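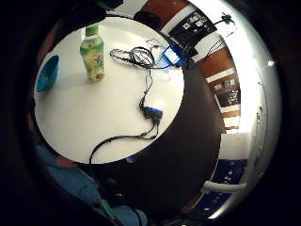

4. Fitting the top and first use

Applies to the Festis round table, 1000 mm top. For the Hamann extending model, see section 6.

4.1 Attaching the column

1. Lay the top face down on a blanket or the flattened carton.
2. Set the steel plate over the eight pilot holes. The arrow on the plate points to the Brastberg stamp.
3. Start all eight screws (bag C) by hand, then tighten them in a cross pattern.
4. Lower the column onto the plate and turn it clockwise until it stops.
5. Fit the locking bolt and tighten it with the 6 mm key supplied.

CAUTION: Do not use a power driver on the bag C screws. Stripped pilot holes are not covered by the warranty.

4.2 Standing the table up

Two people are needed. Lift by the column and the rim together - never by the rim alone. Turn the leveling feet until the top no longer rocks. On carpet, wait 30 minutes and check again.
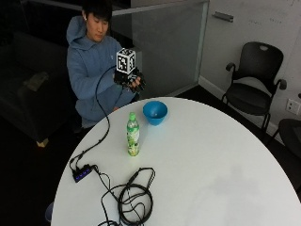 Fig. 7. Seated at the round table.

4.3 Load limits

The top carries 40 kg spread evenly, or 30 kg at any single point within a hand's width of the center. Do not sit or lean on the edge. If a monitor arm is to be clamped to the rim, order the Purham clamp plate; other plates can mark the underside.

4.4 Daily care

Wipe the surface with a soft damp cloth and dry it. Dish soap is fine in small amounts. 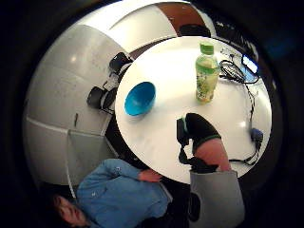 Scouring powder, steel wool and anything containing acetone will dull the finish, and the damage can't be polished out. Use a mat under pans straight from the stove. Felt pads for lamps and planters are in bag F.

NOTE: Slight differences in shade between the top and the edge strip are normal and even out over the first few months.
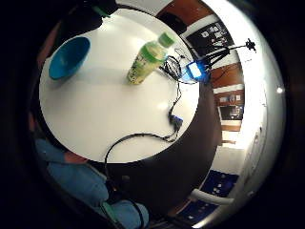

Festis Set-Up Guide - 14

4.5 After the first month

1. Check the locking bolt and retighten if needed.
2. Check the leveling feet, and repeat whenever the table has been moved.
3. Write the batch number from the column label on the inside back cover. You will need it when ordering parts.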